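Hi Perla, October update from the packing room at Pevuvetti. The two-armed robot has its own table now, and the crew has mostly stopped staring at it.

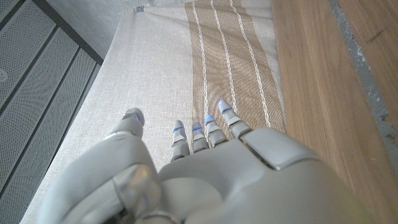
WHAT CHANGED FOR PEOPLE

Tarmo and Urmas used to sort small mixed items all shift. Now they take turns – one minds the robot, one does checks and paperwork. Tarmo loves it! Urmas misses the radio corner.
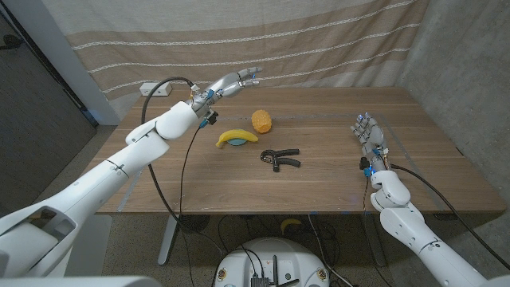 We've run 156 practice picks so far, and 23 needed a person to step in. Soft fruit is still the slow part, so I'd like to keep at it through the next block.
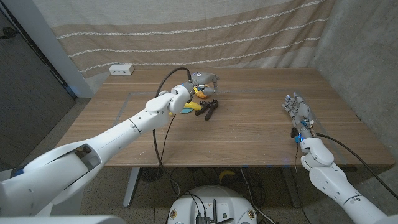
Is anyone losing hours over this?
None of the six people on the crew has lost any, and five have signed up for the operator training. 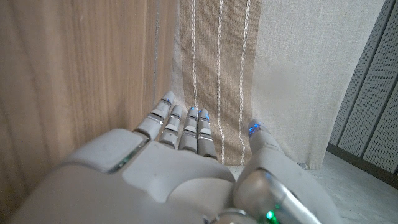 Mārtiņš wants a second training slot at 6 a.m. for the early shift, and I've told him I'd ask you – can the grant cover it?

Bautista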